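May
By Aroha Cartwright

Our spring linen sort at Tarstead was a big one (we had 178 towels to get through, and nearly 60 were past saving!).
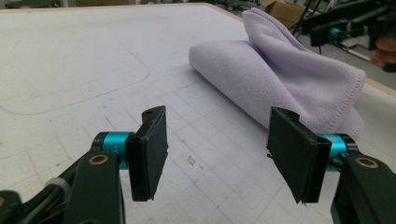
Allmont Community Center | Laundry & Linens Club

My favorite color of the bunch, the lavender microfiber, folded kind of loosely on the big white table with one flap sticking up. I love that wavy stitching on the hem.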